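Angharad Dafis has managed domestic services at the Clostadel residence for seven years. Her department looks after 84 rooms, and she regards the small brush as the most neglected item in the cleaning cupboard.

"People replace the mop and forget the brush," she said. "Residents notice the corners first."

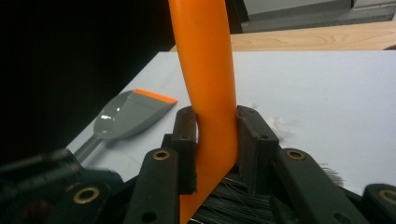 *A small brush with an orange handle and black bristles.*

Under the present arrangement, brushes are rinsed after each shift and hung with the bristles downwards. Ms Dafis allows up to six months of use before replacement. Her colleague Declan Ó Conaill, who keeps the stores, would prefer a shorter period.

"Bent bristles only move the dust along," he said. The matter will be reviewed in June.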